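November, speech coding log, Jorndale council transcripts

Second pass on the EU trade debates finished at 16:20. 117 speeches coded, 22 flagged for disagreement between coders. Most of the flags fall under "sovereignty", which Ngozi Aliyu applies to any mention of Brussels.

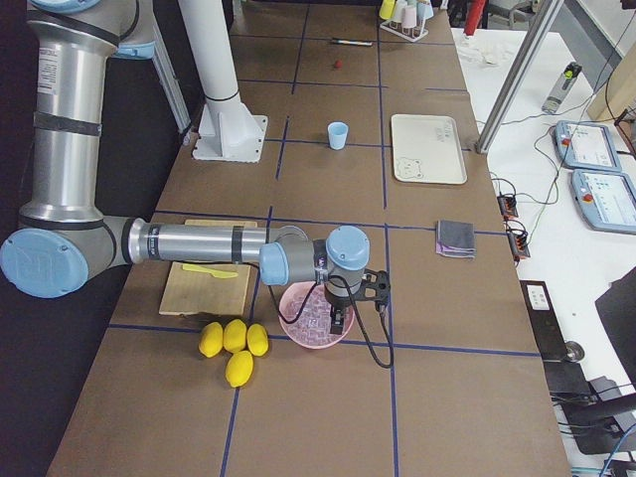

Codebook changed: the tag now needs an explicit claim about who decides. Row 2061 stays uncoded until the translation is checked.
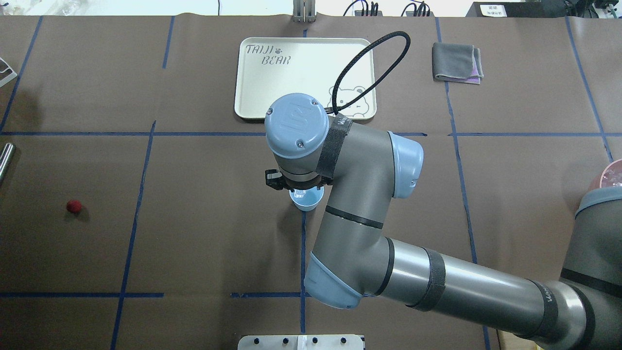
Bezawit Shiferaw recodes the flagged set blind. Agreement to be recomputed on the new tags only. Old file kept as version 3, do not overwrite.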